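Cesdale College has opened a new study-abroad program with its longtime friends at the Sæther School of Nursing, and by all accounts the first group of students could hardly be more excited to get going. The program, which was two years in the making, will let nursing students from Cesdale spend a full semester at Sæther, taking classes alongside local students and earning credit toward their degrees back home.

Interest has been strong from the start. The college received 119 applications for the 47 places on offer, and the admissions office spent a good part of August reading through the essays, many of which (we're told) were a real pleasure to read.

"I was an exchange student myself once, and I still write to the family I stayed with," said Tormod Lundgren, who directs international studies at Cesdale. "You go for the classes, of course, but you come home with so much more in your suitcase – friends, recipes, a few words you can't quite translate."
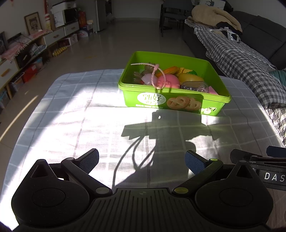
## Costs and how to apply

Students will pay their usual Cesdale tuition while they're away. Housing is arranged through Sæther, and everyone accepted into the program will receive a travel grant of $1,243 to help with airfare and those first few weeks of groceries and bus passes.

Applications for the next group open in January. Students need to have finished their first year and should talk with their academic advisor before applying – the advisors know which courses will transfer, and they're very happy to sit down and go over it all. Forms are available at the international studies office, where the door is open until 4:30 p.m.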